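Speaker notes, "What's on the Table: running a sign-in desk people don't hate"
Tiziana Sanna
November 13, 2021, afternoon slot, 15 minutes plus questions

Start before the chatter dies down. Don't wait for silence, you never get it.

Hi everyone! I'm Tiziana, and I've run the sign-in desk at the Wenivden craft fair for long enough that I dream about name badges. I want to talk about the table itself. Just the table, the thing you walk up to when you arrive, and all the junk that ends up on it.

(Hands up: who has run a desk like this? Who has been yelled at over one? Usually the same hands.)

Our first year we had 312 people through the door and a table I'd describe as a yard sale. Flyers, three kinds of pens, somebody's scarf, a bowl of mints that got knocked over before ten. People came up, looked at it, and asked me where to sign in. They were standing at it! So the next March I went home and cleared my own kitchen table and started putting things on it one by one, asking what each one was for.

Slow down for this part, I always rush it.

The cloth. Get felt, or anything with a bit of grip. A shiny tablecloth slides, and then your stapler slides with it. Go for a dark color, because white badges and white paper show up on it from across the room. I'm very fond of a dark teal, and I'll argue with anybody who wants to bring back the paper tablecloth.

The back. Put something behind you. We use a folding screen, the woven beige kind with a light wood edge, and it hides the boxes and coats. It also stops people from wandering around behind you to ask a quick question. (Tell the Larkiso story if there's time. Skip the part about the ladder.)

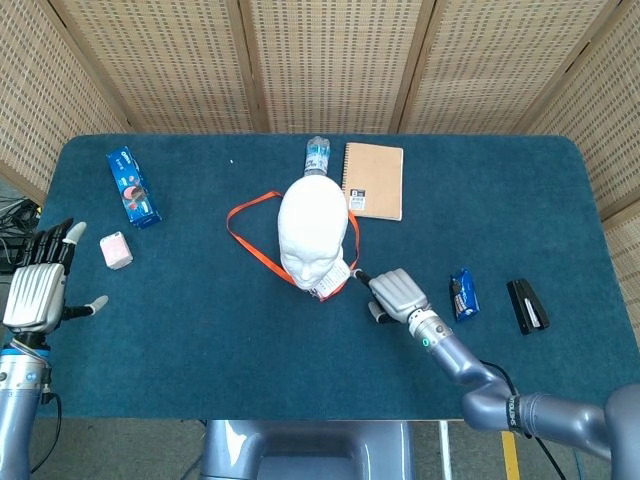 Okay, badges. A lanyard lying flat on a table is a piece of string with a card on it. People don't know which way it goes, or if it's theirs to take, or if it's been used. Put one on something with a head and they get it right away. A foam mannequin head is light, it's cheap, and wig shops are happy to sell you one. Yes, it's a little creepy. People talk to it. Kids love it. Use a bright lanyard, orange is great, you can spot it all the way down a hallway, and then when somebody in an orange lanyard looks lost you know they're one of yours.

Pause here, there's normally a question about cost. The answer is that I have no idea, I lost the receipt.

The notebook. I know, I know, we all have tablets now. I still keep a plain spiral notebook with a brown cardboard cover. The Wi-Fi at the Fabbri hall went down with a line out the door and I wrote names by hand for most of the morning. Spiral is better than glued, it lies flat and you can fold it back on itself. The cover being plain matters too, you can write the date right on it.

The stapler. One, black, boring, full. Check that it's full the night before. I have stood in front of 593 people's worth of handouts with a stapler that had four staples in it and I don't want that for any of you.

Snacks. People fight me on this one. My rule is cookies, and nothing that has to be cut or scooped. A box for sharing and a few small packets on the side. Chocolate sandwich cookies go first, every time, so hide a packet for yourself. And keep water for whoever is working the desk! A clear bottle with a cap, laid at the back of the table where an elbow won't find it. You'll talk nonstop and you'll forget to drink.

(If the room is laughing, do the bit about Kultomeck and the fruit salad. If not, go straight on.)

Last thing, leave some gaps. I mean bare cloth, a good hand's width between one thing and the next. Somebody is going to lean on your table, put down a bag, spread out a form. Last time out we signed in nearly 632 people and I only had to pick one thing up off the floor, a pen, and it was mine.

Questions. Repeat each one into the mic, they can't hear the front row from the back.

Remind them the packing list is on the chair by the door, and to please put the pen back.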